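Wula Lunch Club – frequently asked questions

Wula runs a shared lunch for small offices and workshops in the Manninen building and the two streets behind it. You pay for the lunches you book and nothing else. These are the questions we get most often at the desk.

When is lunch served?

From 11.45 until 13.15. On burger and sandwich days the fillings are sliced and shredded in the morning, and the last orders go in at 13.00.
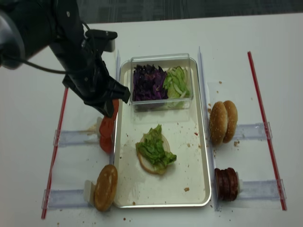
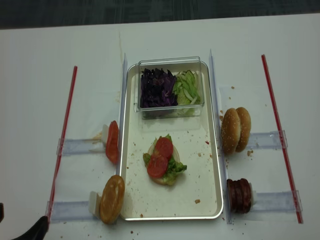

Veikko Rantala wrote to us that 13.00 was too early for the print shop, where the second shift doesn't stop until ten past. Last orders for bookings of four or more can now be held until 13.20 if you ring before 11.00.

How do I book?

Through the Wallik page or on the paper list by the lift. The Wallik page closes at 09.30 on the same day. The paper list is taken down at 09.00, so use the page if you are running late.

Can I cancel?

Yes, until 09.30, and the credit goes back on your account. After that the meal is charged. A colleague can eat it in your place – give your booking name at the hatch.

What does it cost?

The standard lunch is one credit. Soup on its own is half a credit. Credits are sold in books of 50 or 70 and do not run out at the end of the year. Firms that buy 1,000 credits at once get an invoice and may pay in two parts, the second by the end of November.

Can visitors eat with us?

Yes, if they are booked under your firm's name. Visitors can't open their own account.

Do you cater for allergies?

We can leave out milk, egg, nuts and sesame if you tick the box when you book. Bread without gluten needs a day's notice. Everything is made in one kitchen, and people with a severe allergy should speak to us before their first lunch.

Is there a meal without meat?

Every day. It changes with the main menu and costs the same.

Where do we sit?

The dining room seats 109. It fills up between 12.00 and 12.30, and tables can't be reserved. You may take your food back to your own floor, but please bring the plates down by 15.00. The trolley by the Esell entrance is for plates and cutlery only – food waste goes in the brown bin next to it.

Can I bring my own food?

Yes. There are two microwaves by the window. The fridge is cleared on the last working day of the month, and anything without a name on it is thrown away.

My firm is moving out. What happens to our credits?

Unused full books are refunded. Part-used books can be passed to another firm in the building. Send us the account number and the name of the firm taking them over.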